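Pudach flannel shirt: two months on

By Hertta Lappalainen

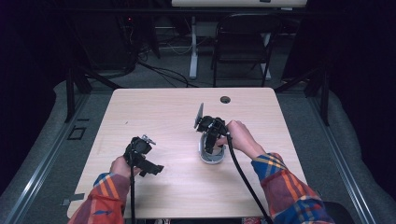
The checked flannel, worn at the work table.

I bought the Pudach in February to replace a shirt that had gone through at both elbows. I wear flannel most days from autumn until the heating goes off, so a shirt like this gets washed often and looked after badly. Mine has been through the machine every week, always with the jeans.

The cloth is a middling weight. It is warm enough on its own indoors, and under a coat it doesn't bunch at the armpits. Out of the packet it felt stiff, with a slight smell of dye. Two washes sorted both. The inside is brushed and the outside less so, which means cat hair comes off without much of a fight.

Sizing is on the long side. I took a medium, my usual, and the body fits well but the sleeves come down to my knuckles if I leave the cuffs undone. Darragh Ní Mhurchú has the same shirt in a large and says the same about hers. She has moved the cuff buttons over. I just roll mine, and they stay rolled.

Colour has held up better than I thought it would. The red ran a little in the first wash and turned a tea towel pink, so do that one separately. There has been no fading I can see at the collar or along the shoulders, where my last Minja shirt went pale by Easter.

The buttons are the weak point. One came off the left cuff in the first fortnight and the thread on the second one down was loose as well. There is a spare sewn inside the hem. I went over all of them with stronger thread one evening and have had no bother since.

There is one chest pocket. It takes a phone, though the phone falls out when you bend over to tie a lace. I would have liked a flap.

I also tried the Stirnness, which costs more and has a nicer collar. The fabric is thinner and it pilled under the arms within a month. For wearing every day I prefer the Pudach – it is the plainer shirt of the two and the seams are better.

Score: 4 out of 5. A point off for the buttons.

April 13, 2018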